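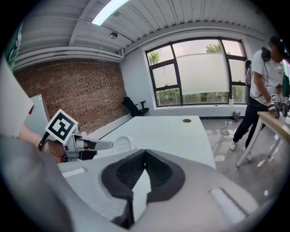

Hand-held gripper loses tracking mid-episode, jaw width jumps to full open

millrace_dan
Running two Vultar hand-helds as a pair, logging pose and jaw width at the same rate. Left unit is fine. Right unit drops pose for a moment, and when it comes back the jaw width reads fully open for a few samples, then snaps to the correct value. It happened on 29 episodes out of 402 in the last batch. Nothing in the log except a re-init message from the tracker.

I'm not fussed about losing the episodes. What bothers me is that we replay them on the arm, and on one replay the arm opened its jaws over the bench and dropped a steel coupling from waist height. No injuries, but somebody's hand had been in there a minute earlier. Firmware is current as of 23 Sep 2020. Cables have been swapped left to right and the fault stayed with the right unit.

torque_spec
Full open is the default on those when the width estimator has no valid reading. So you have two problems. One is the dropout. The other is that your replay code trusts a default value. Fix the second one first.

millrace_dan
Agreed on the order. Replay is locked out for now and I've put a rate limit on jaw commands. I would still like to find the dropout.

greyline
What are your lights? We had the same thing under fluorescent tubes and a corrugated metal roof. Exposure was beating against the tubes and the marker detection fell over whenever the operator tilted the gripper up. Fixed the exposure time to a multiple of the flicker period and it went away.

millrace_dan
Fluorescent, yes. Exposure is already fixed at a multiple. It was the first thing I tried.

Houshang Mirzaei
Check the marker on the top of the right unit before you do anything else. If it is printed on glossy stock it will wash out at certain angles to a window. Ours did. Matte print, flat backing, no tape over the face.

torque_spec
Can't see it being the marker. A washed-out marker gives you a pose gap. It shouldn't touch jaw width, which comes off the finger encoder on that model.

Houshang Mirzaei
Not on the older boards. The width is estimated from the camera and the encoder is only used as a check. Look at the board revision. If it is a 4 or lower, one lost detection can reset both.

torque_spec
Fair enough, I had only used the newer ones. I would still want to see it on the bench. Clamp the unit, cover the marker with a bit of card, watch the width channel. Takes a minute and settles it.

millrace_dan
Right unit is a rev 4. Left is a rev 5. So that explains the asymmetry, or at least it lines up.

Did the card test. Covered the marker, pose dropped, width went straight to full open. Did the same on the left unit, pose dropped, width held. Repeated it with the blind up and the blind down and the result was the same both times.

greyline
That shows what a lost marker does. It doesn't show why you're losing it in normal use. I'd still be looking at glare, or at the cable strain relief. A heavy cable pulling on the back of the unit will rotate it in the operator's hand and take the marker out of view.

millrace_dan
True. I plotted the dropouts against wrist angle and they cluster at the end of the reach, when the operator leans over the table. Could be glare, could be the body blocking the view. Reprinting the marker in matte and rerouting the cable, one change at a time.

hopper_valve
Why not mask the bad samples in post and carry on? We interpolate across gaps that short and the policies train fine.

torque_spec
Because he is replaying on hardware. Interpolating a jaw that might have been holding something is a guess. Flag the whole episode invalid and bin it.

hopper_valve
Binning 29 for a few samples each is wasteful. Hold last value, flag it, keep it out of replay but leave it in training.

millrace_dan
Going with that. Held value plus a validity bit, and the replay program refuses any file where the bit is ever false. Stop button has also been moved to the operator's side of the bench.

Matte marker is on. No dropouts in 2000 frames of waving it at the window, which proves very little. Next full batch is in December, cable still to do.

Contact the moderators | Copyright Skulis Forums | Back to top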